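Module 4: Personal Information Management
Handout 6. Keeping notes in sync across devices
Prepared by Selorm Essien, revised by Bernice Agbeko
2020-08-07

6.1 The problem

A note is edited on a desktop computer and then on a phone before the two have exchanged data. Both devices now hold a version that differs from the last shared one. The software must decide what the user sees the next time either device connects.

The last shared version is called the base. A program that has discarded the base cannot tell an addition on one side from a deletion on the other. Storing the base costs disk space, and some older programs leave it out.

6.2 Three ways of handling a conflict

Last write wins. The version with the later timestamp is kept and the other is dropped. This is simple to build. It depends on the device clocks agreeing. A phone whose clock runs 90 seconds fast will win against later edits made within that margin.

Conflict copy. Both versions are kept, the second under a changed title. No text is lost, but the user has to compare the two by hand. Kirska, used in the practical, works this way by default.

Three-way merge. Each version is compared with the base, line by line. Changes that touch different lines are combined. Changes to the same line are marked for the user. Merging works well on plain text and poorly on scanned pages, drawings and sound recordings, which are normally treated as whole objects.

6.3 Worked case

The Sasemdale test notebook holds 633 notes. Of these, 57 were edited on both devices while the network was off. On reconnection Kirska produced 57 conflict copies. The same notebook was then reset and run with the merge setting on. Most of the edits were at opposite ends of a note and combined without marks. The remainder were same-line edits and had to be settled by hand.

Note that titles and tags are not part of the body text. Kirska compares them separately, so a note can merge cleanly and still show a conflict on its tags.

6.4 Attachments

An attachment is stored once and referred to by a checksum of its contents. Renaming it does not cause a new upload. Changing a single byte does. For the practical, keep each attachment under 80 MB.

6.5 Exercise

Repeat the Sasemdale run with the phone clock set wrong. Record which edits survive under last write wins. Set the clock right again before starting the merge run, and save the log from each run under a separate name.
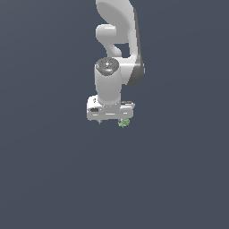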